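Noltau Teleoperation Service: Frequently Asked Questions
Last revised June 18, 2026. Maintained by Iolo Mathias.

General

What is Noltau?
Noltau is a service for collecting demonstrations of household tasks by remote control. An operator wears a headset, holds two hand controllers, and drives a two-armed robot through a simulated home. The controller poses, joint states, gripper commands and rendered views are stored together as one episode.

Is a physical robot involved?
Not in the standard plan. All episodes in the Morris task set are recorded in simulation. Customers who own hardware can replay joint trajectories on it, but we do not support this and recommend reduced speed for the first replay.

What does the operator see?
The headset shows a view from the robot's head. It includes the arms, the body and whatever part of the room lies ahead. The view follows the operator's head, so a tilted head gives a tilted room.

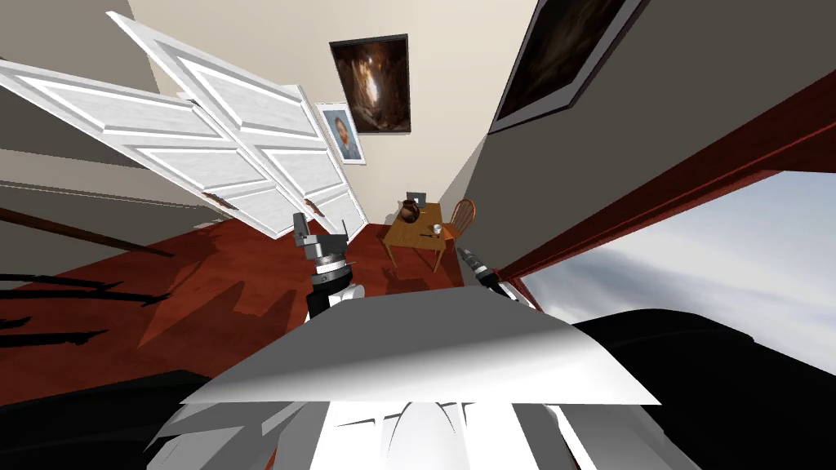

Roll can be locked under Settings, View, Horizon. With the lock on, the headset display stays level, but the stored views keep the true head pose. Operators who feel unwell should turn the lock on and shorten their sessions. The default session limit is 25 minutes.

Which rooms are available?
The Purside rooms are included with every account. Rooms imported from your own files must pass the collision check before an operator can be assigned to them.

Recording

How do I start and stop an episode?
Press and hold the left menu button until the tone sounds. Press it again to stop. An episode with no gripper command in it is discarded automatically.

Can I show the robot a task by hand?
Yes, if you have a Skulow leader arm. Hand guiding and hand controllers produce the same file format. The two methods cannot be mixed within one episode. Calibrate the leader arm at the start of each session; an arm calibrated on another account will be rejected.

The gripper passes into an object. Is the episode still valid?
Small overlaps are normal at contact. The solver resolves them within a few steps. If the overlap persists, the episode is marked with code 563 and left out of the export. It can be put back manually.

How should I approach a small tool on a work surface?
Stop short of the tool and bring up the wrist view. Line up the fingers across the handle, then close the last of the distance with the controller in fine mode, which scales hand motion down by a factor of 8. Avoid approaching along the length of the tool. Other items close by can be left where they are unless the task sheet says to move them. 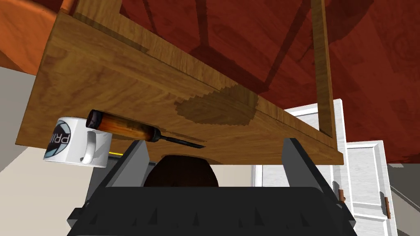
Fine mode stays on until the trigger is fully released. Operators often forget this and report that the arm has become slow. Check the mode indicator before filing a ticket.

Should I delete failed attempts?
No. Mark them as failed and keep them. The export tool filters by outcome, and some training methods use the failures. Delete an episode only if the wrong task was loaded.

Can I pause in the middle of a task?
Yes. Paused time is removed from the file. Keep your hands still on resuming, or the arm will jump to the new controller pose. The jump limiter was added in January and is off by default on older accounts.

Files and export

What is in an exported episode?
Joint positions and velocities for both arms, gripper opening, controller poses, head pose, object poses, and one video per view. Times are in simulation seconds. Wall-clock times are kept in a separate log.

Why does the export show fewer episodes than the dashboard?
The dashboard counts everything recorded. The export leaves out discarded, failed and marked episodes unless the filters are changed. In the current Morris set, 953 episodes pass the default filters.

Can I change the rendering after recording?
Yes. Object poses are stored, so lighting, surface textures and view resolution can be changed and the video rendered again. The arm motion is not affected. Re-rendered files receive a new version number and the original is kept.

Who do I contact about a damaged file?
Open a ticket under Files and attach the episode log. Do not attach the video. Tickets without a log are returned to the sender.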